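Workshop > Notebooks > Clock bench > July

Wednesday. Second week on the Clornow wall regulator, dial marked 1881. Movement out of the case and on the test stand since Monday morning. Pendulum and suspension kept with it.

Rate before strip-down: losing 17 seconds a day at bench temperature, rating nut already near the top of its thread. Amplitude low. It ran, but with little in reserve, and it stopped overnight when the weight came level with the bob.

Stripped and cleaned. Findings:

Escape wheel teeth sound, no hooking. Pallets show a wear track on both faces, deeper on the exit side. Third wheel rear pivot scored. Center wheel front hole pulled oval toward the barrel, enough to see with a 5x loupe. Old punch marks around it on the outside of the plate, so someone has closed it before. Suspension spring has a kink 2 mm below the top chops. That alone would account for some of the wobble in the bob.

Work done: third pivot turned back and burnished. Center hole opened on the original center and bushed in brass, flush both sides, oil sink recut. I left the punch marks. Pallets not refaced yet - shifted them along the arbor so the wheel meets unworn steel. There was room for this and it can be undone.

New suspension spring cut from Stako strip, 0.10 mm. The old one measured 0.13 mm at the ends, which I think is a later replacement and too stiff for this bob.

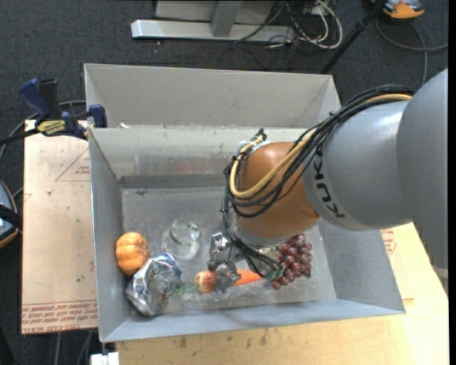
Orathai Sitthichai disagrees on the spring. Her view is that 0.13 could well be original, that the low amplitude is fully explained by the center hole and the pivot, and that by changing the spring in the same step I have lost the chance to tell which fault mattered. She would have run it for three days on a straight 0.13 first.

Fair point on method. I have cut a second spring at 0.13 to the same length and will swap it in after the present run. Same chops, same pins.

Oiled with the Akanda clock oil, train pivots only, plus a trace on the pallet faces. Crutch fork got a touch of grease. Nothing on the leaves.

Set going at 4:10 pm on the original weight. Beat adjusted by ear, then on the timer. Arc at the start 11 minutes on the beat scale per side, against 8 before. Beat error small but not steady, probably the crutch fork, which has play front to back.

To do:
- check arc again tomorrow before winding
- close crutch fork, polish inside faces
- rate over 24 h, then move the nut down to mid thread if it gains
- swap to 0.13 spring, repeat
- weigh the weight. Card in the case gives no figure
- order more taper pins, small size, box of 500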